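In Praise of Parts That Fit Other Parts

I spent most of a Saturday-sort-of-day last summer on my stomach under a kitchen sink, and I came out of it in love. The sink belongs to my neighbor Berhanu Shiferaw, the house is older than both of us put together, and the drain trap had rotted through. I drove to the hardware store with a tape measure and a bad feeling. Twenty minutes later I was back with a new trap that screwed onto the old drain as if the two had been made in the same room on the same morning.

Think about how wild that is! Two pieces made decades apart, by companies that never spoke, and they meet in the dark under a sink and hold water. I think standard sizes are among the best things people have ever made for each other, and I want us to ask for a lot more of them.

The lamp and the vacuum

My favorite lamp came from a yard sale. It has a brass neck, a shade the color of weak tea, and a plain screw socket that takes any ordinary bulb from the grocery store. I have moved it through four apartments. When the switch died I bought a new switch for less than the price of a sandwich, and the lamp went right back to its corner.

My vacuum cleaner is the other kind of object. It was a Lasteck, bought new, and I liked it a lot. Then the hose split near the handle. The hose had a collar with three little tabs that fit nothing else on earth, including other vacuums from Lasteck. I wrote to them and got a polite letter back saying the part was no longer made. A machine with a perfectly good motor went to the curb over a plastic ring.

I don't believe anybody sat in a room and planned to make me sad. Somebody drew a collar that looked nice and snapped shut with a good click, and the next year somebody drew a better one. But every one of those small choices lands in a kitchen somewhere, years later, with a person holding a broken thing and no way forward.

What a jar lid can do

Canning jars are where I get really worked up, so bear with me. Nuria Negussie puts up tomatoes every August, and I go over to help and to eat. She has jars from her aunt, jars from thrift shops, jars that came with somebody else's pickles in them. There are two mouth sizes. That's it! You buy a box of lids in one size and a box in the other, and every jar in the house is ready to work. You can lend a dozen jars across the street and get a different dozen back, and it makes no difference at all.

That last part matters to me more than the money. When things share a size, people can share the things. Bike tubes, garden hoses, guitar cables, the paper in a three-ring binder. Shewit Kassa keeps a coffee can of mixed bolts in her garage, and half our block has been rescued by that can at one time or another. I needed a bolt for a porch swing in July 2024 and she found it by feel while telling me about her sister's wedding.

The best toy in the store

Plastic pipe may be the most cheerful example of all. Straight lengths, elbows, tees, all sold by the same few diameters, and a ten-year-old can learn the whole system in an afternoon. Hiwot Abera made a soccer goal out of it for her kids, and when they outgrew soccer she pulled it apart and it came back as a row cover for her lettuce. I've seen it turned into puppet stages, shoe racks, drying frames for sweaters, and one truly awful Christmas tree (mine).

I love it because it lets you be wrong. Cut a piece too short? Put it aside, it'll be a leg for something. Run out of tees? Any store has them. You don't need to plan the whole thing before you start.
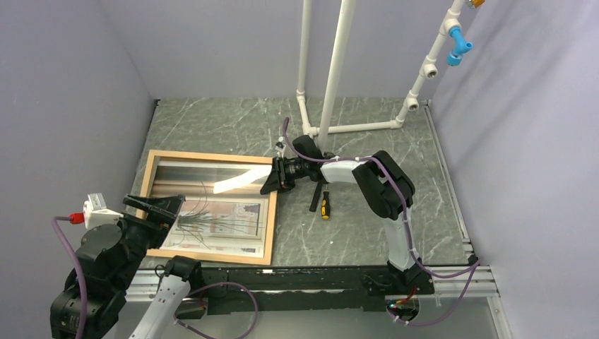

But won't everything look the same?

Robel Woldegiorgis, my most stubborn friend, says a world of standard parts would be a dull one, and he says it from a chair he carved himself. I take the point seriously. He worries that if every maker has to use the same hinge, we'll only get doors that suit that hinge.

I'd ask him to look at music. Guitar strings come in common gauges and the songs are doing fine. Picture frames come in a handful of sizes, and I've never heard a painter blame the frame shop. Keep the joints the same and go crazy with everything in between! Make the lampshade out of fish scales if you want, so long as I can change the bulb.

What I'd like from the people who make things

Print the size on the part, somewhere I can read it without a flashlight in my teeth. Use a screw I can buy. If you must invent a new shape, publish the drawing when you stop selling it, so that a person with a file and some patience can make another.

And the rest of us can ask, before we pay, what happens when the little piece breaks. I asked that about a blender last month, and the clerk went into the back and came out with a gasket from a different brand, set it in the lid, and it sat there just right. I bought the blender and two gaskets.

Contact | Copyright 2024, all rights reserved | Back to top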